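Home
Training Log
Races
Gear
About

Pacing notes from the Clevden track meet

July 30, 2026

I ran the 2000 and the 1000 on the same evening at Clevden, with one other race between them on the schedule. The 2000 was the target. The 1000 was entered late, mostly to see what was left in the legs. These notes are for my own log, but two people at the club asked how I set up the splits, so they go here.

The Clevden track is a standard 400 with an older surface. It is firm, a little slick in lane one on the back straight, and the start line for the 2000 is the same as the finish line. That makes the math simple. Five full laps, five splits, no odd part-lap at the start to correct for. The 1000 is two and a half laps and starts across the field, so the first split I get from the finish line comes after 200 meters and is nearly useless. I ignore it and work from the 600 mark.

My plan for the 2000 was even pace through four laps and whatever remained on the fifth. I have tried the other way, with a quick first lap, and my log from May shows what it costs me. I gained two seconds on lap one and gave back five by the end of lap four. The heart rate trace for that race climbs early and stays flat at the top, with no room to respond when the field moves.

This time the first lap was one second slow. I was boxed in behind a group of four from Drollach, who ran as a team and held lanes one and two to the first bend. Moving wide there adds distance, so I waited. By the second lap they had strung out and I could run the rail. Laps two and three were on target to within half a second. Lap four was slow by a second and a half, and that is the lap I need to work on. It is always lap four. The effort felt the same and the watch disagreed.

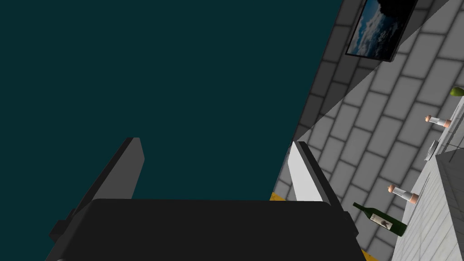
Gripper open, simulated view.

For the watch, I used the Flirkell again with auto-lap turned off. Auto-lap on a track drifts, and after a few laps the beep comes well before or after the line. Pressing the button by hand costs a small break in arm swing. I accept that. I set the screen to show lap time only, in the largest digits it has. Total time is a distraction in a race this short, and I can't do the subtraction at that effort anyway.

Shoes were the Abbasi spikes, second season, with the shorter pins. On a firm track the longer pins catch slightly on toe-off and my calves are sore for two days. The shorter ones gave enough grip everywhere except that slick part of the back straight, where I shortened my stride for a few steps each lap. One pin was loose after the warmup. I now check all of them with the key before leaving the house and again before the first strides.

The 1000 went out too fast for me. I was last at 600 and passed two runners in the final lap, both of them fading. I did not kick. The time was slow, but the form in the last 200 was better than I expected — knees up, shoulders down, no rocking. I would not read much into it.

Changes for the next block:

One session a week of 400s at race pace, with the recovery cut to 30 seconds before the fourth rep only. The point is to run that one tired and still hit the number.

Strides on the bend as well as the straight. I lose ground on every bend and have never trained for it.

Warmup of 16 minutes easy, then drills, then four strides. At Clevden I jogged for less than that and the first lap felt stiff.

No second race on the same evening until the fall. The recovery run the next morning was slow and I cut it short at the bridge.

The next 2000 is at Drollach, on a newer track that I have not run on. I will bring both sets of pins and decide after the warmup.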